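A day at Dustira with the zip people

13/01/2020

I promised several of you a proper write-up of my visit to Dustira, and then Christmas got in the way, and then a cold did, so please forgive the delay. The visit was in December, on one of those mornings when it never gets properly light, and I arrived with wet feet after getting off the bus a stop too early and walking along the wrong side of the canal. They gave me a cup of tea before they'd even asked my name, so I was well disposed towards the place from the start.

For those who weren't at the autumn meeting, Dustira is a small outfit on the upper floor of the old Martinelli bag works, and what they do there is collect examples for machines to learn from. The client at the moment is Testoder, who want a robot that can cope with cloth and the fiddly bits that go with it: fabric, tape, zips, all the soft and slippery things that a machine in a nice tidy car plant never has to bother with. You can't easily write down rules for how a piece of cloth behaves (try telling somebody over the telephone how to fold a fitted sheet!), so instead people do the job over and over with gripping tools held in their own hands, and everything they do is recorded, and the learning system is given the lot.

Marisa Bellini showed me round and was extremely patient with my questions. I had expected gloves covered in wires, or one of those joysticks, but no, the tools are simply held, one for each hand, and you squeeze and the two fingers close. They're dark green plastic with brass rings set into the links, rather handsome in a workshop sort of way, and each one carries its own camera so that the machine will see the job from where its own hand would be.

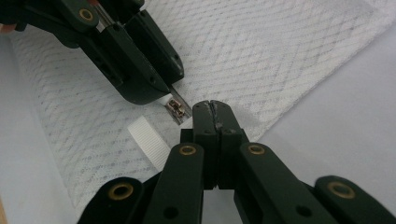
The zip sliders are the task everyone has opinions about. One tool has to keep hold of the slider while the other comes in to help, and the two of them have to meet in a very small space without knocking into each other. I watched for a good while and found I was holding my breath. Marisa told me that new people nearly always go too fast, and that the fast ones are no use at all to Testoder, as the system picks up the snatching along with everything else. A calm, slightly dull attempt is what they're after. Fumbles are kept too, so long as the person puts things right afterwards, and those go in a separate batch with a note attached.

The target for this round is 2,000 examples. On the morning I came they had 293 on the sliders, and I'm afraid I contributed none that will be kept, although I was allowed five goes. My best effort ended with the slider on the floor and me on my hands and knees looking for it under a radiator. It is much harder than it looks! You lose all the feeling in your fingertips, and you have to learn to trust your eyes, which at my age is asking a lot.

Lunch was soup and very good bread, eaten by the big windows at the canal end, where there's still a cutting bench from the Martinelli days with the measurements worn nearly away. My aunt did piecework for them before she married and I'd have loved to tell her I had been upstairs. I could have stayed there all afternoon, but Marisa wanted me to see the cloth work, where the jobs are bigger and slower. A good example there begins with the cloth in a different state every time, and she was quite firm on this point. If it is always laid out the same way then the machine only learns that one way, and the first unexpected fold will defeat it.
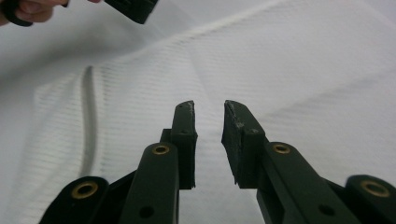
Bellini added that the worst thing for a collection is a tidy person. They had a morning in the early weeks when every single attempt started from the same neat layout, and the whole lot had to be done again. She now asks people to shake the cloth out and let it land however it likes before they begin, and anyone caught smoothing it is sent to put the kettle on.

I asked whether she minded teaching a machine to do what people round here used to be paid for. She thought about it and said she did, a bit, on some days, and that on others she remembered her mother's hands after a week on the machines at Noritz. I thought that a fair answer.

If you'd like to go yourselves, they are happy to have visitors in pairs. Write first, and take the 223 bus to the lock and not, as I did, to the church. There are a lot of stairs and no lift, and the lavatory is on the floor below. Wear something warm as well, the heating only really reaches one end of the room.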